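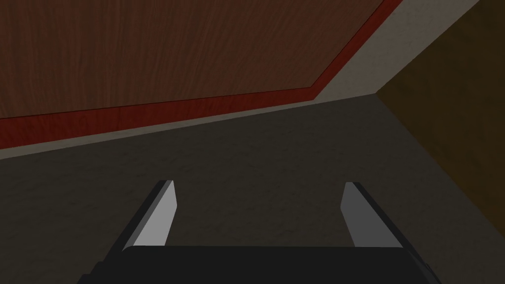

Reddish-brown wood grain with the red trim strip, gray band alongside.

7/12/20

Finish tests again, and I'm finally getting somewhere with the shellac! Mixed 50 grams of flakes into the Werkamar alcohol last night and it dissolved way cleaner than the old jar (which I'm tossing, sorry Lewis). Padded three coats on the walnut offcuts, then knocked them back with 800 grit – so smooth. Cuiping wants to try the darker flakes on cherry and I'm all for it. Wanting, the oil samples on the top shelf are still tacky, please don't stack them. Need to order more pads and ask Deming where the good strainer went.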